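Flumeck: tabletop pick-and-drop recordings from a shared bench

Hi! If you landed on this page you probably want the recordings, so: they're in the data folder, one subfolder per session, and the notes file in each one tells you what I was trying to do that day (some of those notes are better than others, sorry). This is version 2, and it replaces the old set from November, which you should please stop using. The joint angles in it were logged in the wrong order and I didn't catch it for weeks.

What's in it

There are 175 episodes. Each one is a person driving the arms by hand to get small grocery-type things off the table and into a basket. Every episode runs up to 20 seconds, and I trimmed the dead time at the start but left the fumbling in, on purpose! If you only want clean grabs, filter on the "tries" column and keep the ones.

Each episode folder has the video, a CSV of joint positions, and a one-line text prompt. The prompts were typed by me and by Aisyah Pasaribu, and we don't write alike. She says "put the candy in the basket," I say "candy bar, basket." I thought about cleaning that up and then decided a bit of mess was fine.

Loading it

Run load.py from the top folder with the session name after it, like: python load.py session_5. It needs numpy and not much else. Godfrey Athumani got it going on Windows too, but you have to flip the slashes in paths.txt yourself.

Known problems

Session 7 has a clock drift between video and CSV. There's an offset in the notes that mostly fixes it. Anything shiny is hard, too, and I'd love help with better lighting. Shadows from the arms move over the table as they work, so don't lean on plain background subtraction like I did the first time around.
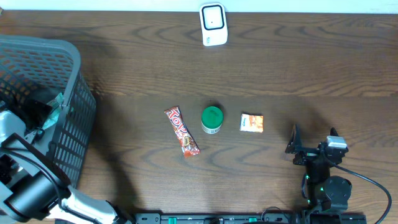
Urnance Shared Workshop, Robot Arm Club

The candy bar, the little tub with the green lid and the flat orange and white packet make a pretty typical layout for us. Spacing changes between episodes, and so does the angle each thing lies at. Both arms bolt to our Plirkness rail, and the drawings for that are in the hardware folder (measure your own table first).

Use the data for whatever you like, just mention the club. Bug reports go in the issues tab, and please include the session name!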